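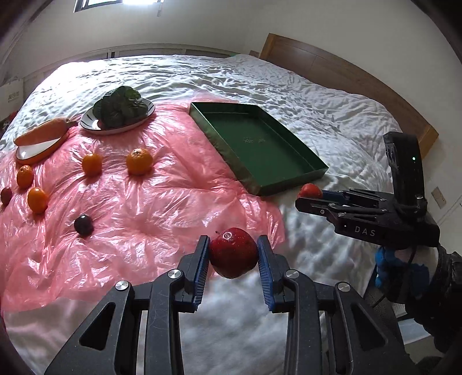
Written rules for two-gripper collection in homes — what should be in them?

Posted by Erzsébet Szűcs
21/05/2021

I have been asked to write the house rules for our hand-held gripper sessions. We collect in ordinary rooms: beds, kitchen counters, small tables. Two grippers, one in each hand or one each for two operators, and the usual household objects. Fruit and vegetables are the first group on the list, then dishes, then clothing.

Up to now the rules have been passed along by talking. The result is that our Etow group and our Ukau group do the same task in different ways. One group clears every personal item off the surface and the other leaves things where they are. One group throws out an episode if an object slips, the other keeps it. When the two sets were put together, 91 episodes out of the first 300 had to be looked at again by hand, mostly over labeling and not over the grasp itself.

I looked for a published standard and found plenty on industrial robot cells (fences, stop buttons, speed limits) and very little that fits a person holding a gripper over a bed. I would like to keep the document to two pages. What do you put in yours? I am most interested in:

- what counts as a failed pick
- how much of the room to tidy
- how the two grippers share the space
- food, and what happens to it afterward

Thanks.

Julián Gallardo

I wrote ours, and it took three tries to get to something people would read. I'll go in your order.

Failed picks. Decide this before anything else and write it in one sentence. Ours is: "The pick is good if the object leaves the surface, stays between the pads, and is set down where the task says." Everything else is a fail. Keep the fails, but label them as fails. Do not let operators delete on the spot. If they can delete, they will delete the ugly ones and you will have a set in which fruit never rolls.

Say what a retry is too. We allow one inside the same episode. The operator opens the fingers fully, backs off, and comes in again. Nudging the fruit with a half-closed finger until it happens to fit is not a retry, and we mark it as a push.

Approach. For round fruit we ask for one pad on each side, at or below the widest part, and a slow close. A stem can be left at any angle. Do not turn the fruit by hand first to make it easier. Soft fruit such as plums and tomatoes gets the lightest squeeze that holds, and if the skin breaks the piece comes out of use right then.
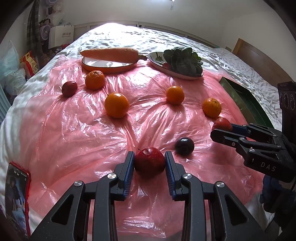
Pads on both sides of the dark-red fruit, second gripper working from the right.

Sharing the space. This was our longest section and it is now four lines:

1. Each gripper has its own target, named out loud before either one moves.
2. Only one gripper crosses the middle at a time.
3. Leave a hand's width between the two sets of fingers unless the task is a handover.
4. If they touch, both operators stop, open, back away, and the episode is marked "contact."

Leave room between the pieces of fruit as well. A crowded layout is fine if crowding is the point of the task. Otherwise you are testing whether the outer arms of the linkage clear the neighbor, and they are wider than people expect. The fingers fit into gaps that the arms above them do not.

Tidying. We split it into "room" and "people." Room things stay: curtains, fans, bags, the headboard, whatever is normally there. People things go, or get covered. That means mail, prescriptions, family photos, and any phone or laptop with the screen lit. A phone lying beside the work area with a face on the screen is a privacy problem even if it sits in a dark corner of the view. Screens off and face down before recording starts. Put that line in bold in yours, and have someone look over the surface before every block.

Surface. If you spread plastic over bedding, write down how. Ours says to smooth it once and then leave it alone until the block is finished. Shiny folds under a strong light are hard on tracking, but so is a surface that changes shape between episodes with no note of it. Log the cover in the session sheet by color and type.

Gloves. Both hands, same color, whole session. Check the cable before each block so it is not dragging across the objects.

Food. Wash it before, keep a count going in and out, and none of it gets eaten after. We tell people that on day one and there is a bin by the door.

Eichhorn

Agree with most of that. I would drop the hand's width rule, nobody can judge it while watching the fingers. We just say "if you can't see a gap, there isn't one."

Also clean the pads. Ridged ones hold juice and then the next grasp is different. Wipe every 40 episodes or after any broken skin, whichever comes first.

Holton

just use a checklist app

Erzsébet Szűcs

Thank you, this is what I needed. Julián, two things if you are still reading. Do you mark "contact" when a gripper brushes a tray or a plate, or only when it hits the other gripper? And who has the final say on a label when two operators disagree?

I am taking the wiping rule as it stands. Our August sessions will be warm and the fruit will be worse than it is now.

Julián Gallardo

Only gripper to gripper. Touching a dish gets its own tag, "scene touch," and the episode stays good if the dish didn't move. If a plate slides or tips, it is a fail.

On labels, neither operator decides. A third person who was not holding anything labels it from the recording. If that person can't tell either, we tag it "unclear" and leave it out of the counts. We had 3 of those last month, so it is not much work.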